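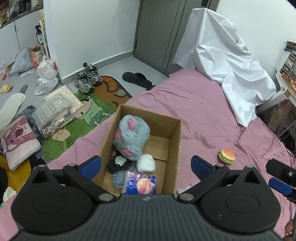
Fliltetti is a small set of tools for turning hand-held gripper recordings into something a grasp planner can learn from, and this README covers both the code and the sample recordings that come with it. It began life as a single script for lining up finger opening with video, and it has grown a good deal since then — rather more than we meant it to! Our favourite test material is household packing, where things go into or come out of an open cardboard box, as with the grey plush toy with pink ears and the crumpled white plastic bag in front of it. Soft things like these are hard on a perception model. The plush has no crisp outline to fit a box around, and thin plastic takes on a new shape every time you touch it, so our segmenter tends to break one bag into several pieces. The little toy hamburger on the pink sheet is a much kinder target, and we suggest trying your first run on something of that sort.

What you get

The release holds 2,539 clips, split into train and check folders, with one settings file for each. Every clip has its video, a finger opening track and a pose track, all on the same clock. We've kept the layout as plain as we could, so you can open the tracks in a spreadsheet if you'd like a look before writing any code. 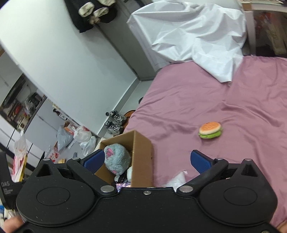 The pose track comes from Bandara, our tracking module, and it does need a bit of looking after. Smooth walls and plain bedding give it very few points to hold on to, and when the view tilts sharply it can lose its place for a moment and then pick up again slightly off. Each pose therefore carries a trust score between 0 and 1. We drop any stretch where the score stays low for 18 readings in a row, and you can change that in the settings file under "patience" (a silly name, but we've grown fond of it).

Getting started

Install the package, point it at your data folder and run the commands in this order:

fliltetti check data/
fliltetti align data/
fliltetti train --planner zevia --batch 32

Zevia is the planner we use ourselves. It proposes a finger opening and an approach direction, then scores them against the recorded motion. If your graphics card runs short of memory, halve the batch and carry on; training takes longer but we haven't seen it do any harm. The align step can use up to 1,000 MB of disk for its working files, which it clears away when it finishes.

Known problems

Finger pads that hide the target still confuse the align step, mostly in the last moments before contact. Translucent plastic is often labelled as background. Vovusance, the viewer, draws the pose path upside down on some older laptops, and we'd be very glad of a patch if you happen to find the cause.

Changes

June 2022: new trust score, faster loading, and the check command now tells you which clip it was unhappy with. The July release should bring a gentler way of joining broken pose tracks — do open an issue if you'd like to try it early.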